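Record and CD Collecting - Questions
Asked 18th September

Is the Hernumau reissue of the Egger live album worth buying again?

I already own the old two-disc CD of the Egger live set, bought used and played to death. Now Hernumau has put it out again as "newly transferred from the original tapes", with a numbered sleeve and a price that made me close the tab. The listing says 1,011 copies, an odd number that I suspect was picked because it sounds precise.

Has anyone compared the two? I don't care about the booklet. I want to know if the vocals on the slow numbers are still buried under the organ, and if the fade at the end of disc one has been fixed. My speakers are ordinary and so are my ears.
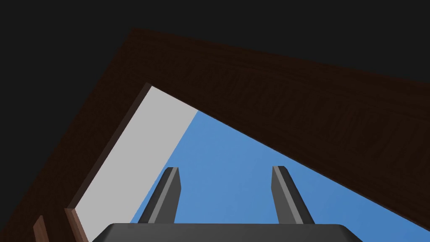
Dark wood grain, upper side

I've read the seller's page three times and it never says who did the transfer or which tapes were used. "Original" can mean anything from the stage reels to a copy of a copy.

2 answers

Answer 1

Buy it! Sounds amazing, way more punch than the old one. Mine came fast and the sleeve is beautiful. You only live once.

Answer 2 (marked as helpful)

I'd hold off. I have both, and I sat down with them one evening and matched the volume as well as I could by hand. Nearly all of the "punch" is level. The new one is simply louder, and when you turn it down to match, most of the difference goes away. The organ still sits on top of the voice in the slow numbers. That was probably how it was recorded, and no new transfer is going to move a microphone.

The fade is a few seconds longer now, and you can hear the singer finish the line. That is a real improvement. Whether it's worth the asking price is another matter.
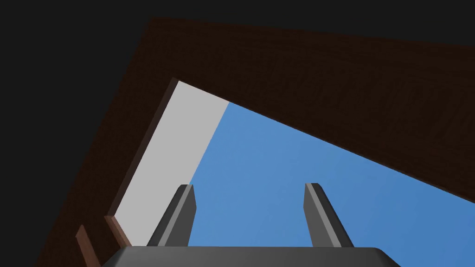 Catriona Dunbar wrote underneath that her copy has a click at the start of track 5 on the second disc, and that the shop sent a replacement with the same click in the same place. She thinks it's on the master. I went back and checked mine, and yes, there it is - quiet, but once you know about it you wait for it.

As for the numbering, I wouldn't pay extra for it. Caststead did the same thing with a soul compilation a few years ago, 700 numbered copies, all gone by December, and then a plain edition turned up at half the price with the same discs inside. I can't prove Hernumau will do that. I just wouldn't be surprised. 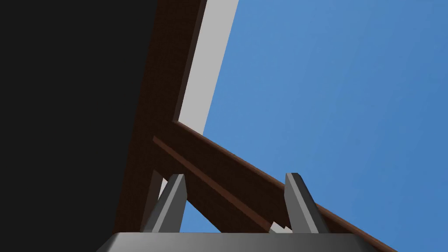
If you want the music in better sound, look for the old Prernorero pressing before you spend anything on this one. It came out before everything got made louder and it turns up used fairly often, usually with a cracked case. Don't be put off by the cover, which is as plain as they come, dark brown wood grain next to flat black, much like the long beam up there against the black surface, with the title in tiny letters along the spine. Sellers often list it under the wrong name, so search by the track titles too. Ask for a photo of the playing side of both discs, and if the seller only writes "plays fine", ask again.

Comment from the asker: Thanks. I'll leave the new one alone for now and try for the Prernorero. Does it have the full encore or the edited one?

Reply: Edited on mine. I've seen people claim there's a full version but none of them has ever posted a track list.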